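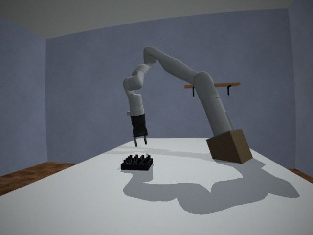

Paying for the Second Arm

When the assembly training center at Karnholm set out its equipment plan in March, the robot arm took up one line. The items around it took up 17. That ratio surprised the finance office, and it has since changed how the center prepares every request for automation equipment.

The purchase price of an arm is easy to find and easy to defend. Less attention goes to the mount, the gripper, the spare fingers, the peg boards and trays, the wall and floor work, and the hours needed to prepare a task before any hardware is ordered. Under the center's earlier method, these costs were charged to general supplies and appeared months later as overspending.

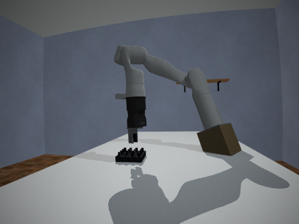

The revised plan begins with simulation. Each proposed station is first built as a virtual room, with the arm, the table and the work piece set at their intended distances. Reach is checked there, and so is the approach of the gripper from above. A layout that fails at this stage costs staff time only. The center allows 30 working days for the exercise and will not open a purchase file until it is complete.

Two suppliers were invited to quote on the same layout. Zumar offered a lower price for the arm and charged separately for the gripper and its software. Cocco offered a single package with a longer service term. Over the full planning period the two bids were close, and the decision rested on delivery of replacement parts. Cocco committed to 90 days for major components – a long wait, but one stated in the contract.
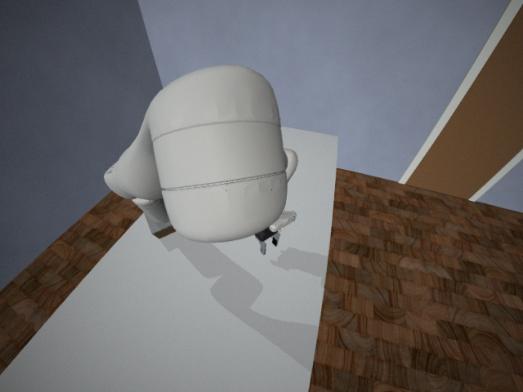
Viewpoints also have a place in the budget. A single overhead view may be blocked by the body of the arm, and a plan that pays for only one camera can leave the fingers out of sight at the moment they matter most. The center now prices a general view and a close view at the gripper as one item, together with mounts, cables and storage.

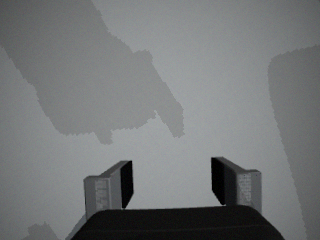
Lighting is treated in the same way. Shadows on a pale tabletop can trouble a vision system, and fixtures are far cheaper to move in a model than on a finished ceiling. The Jurby annex, which will receive the second station, has had its lighting line approved ahead of the arm itself.

The center's request now stands at 98 percent of the approved ceiling, with the remainder held for installation. Training hours are listed separately and will be reviewed when the service contract is signed.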